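**Piverness finger pads and cable kit, two-arm cell**

I set this up on our bench cell in September, with the arms working on a red fabric case with a black mesh pocket. The kit costs 200 and took me more than 5 hours to fit.
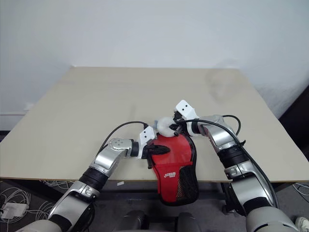 *Photo: Helmi Kallio*

The cable guides are decent. Leave a loop at the wrist before you tighten anything, then run each joint through its full range at low speed. My first loop was too short and I had to redo it.

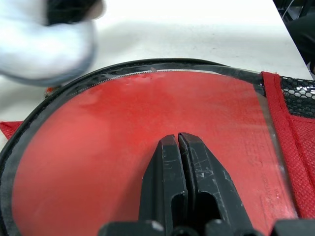

Scuffs on the finger faces don't affect grip, so I leave them alone. I check the bolts every 100 cycles and rezero the fingers fully closed. The printed manual skips rezeroing, and Purnine support had to email me the steps.

Four stars. Spare pads ship slowly.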